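By Viera Halás
Friday, February 1, 2019

The Katwood writing paper, large sheet

We've stocked Katwood paper since the shop was half the size, and I still get a little thrill when a fresh parcel of it comes in. It's made for us at the Mestus mill, a soft white sheet with just enough tooth to hold a pencil line, and it takes fountain pen ink beautifully (I do all my own letters on it, and my handwriting needs every bit of help it can get!). A pack holds 89 sheets and costs £9, or you can have two packs tied together with a spare blotter tucked in between.

People often ask whether it will go through a printer. The smaller size will, quite happily, but the large one is really meant for drawing, letters and wrapping small presents. Do keep it flat if you've a drawer wide enough. 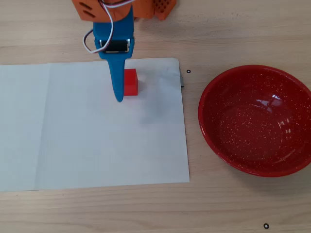
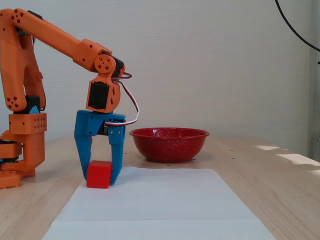

Large paper of any make needs a kind hand, and I'd always let a new sheet rest overnight under a heavy book before starting anything you care about. A white sheet opened out on a pale wooden table, like the one in both photographs, is lovely to work on, though do slip a second sheet underneath if the grain of your table is a deep one, or your pencil will find it. Matching envelopes are in the Getia range, order number 577.

We use cookies to remember your basket. OK

Contact us | © Katwood Paper | Back to top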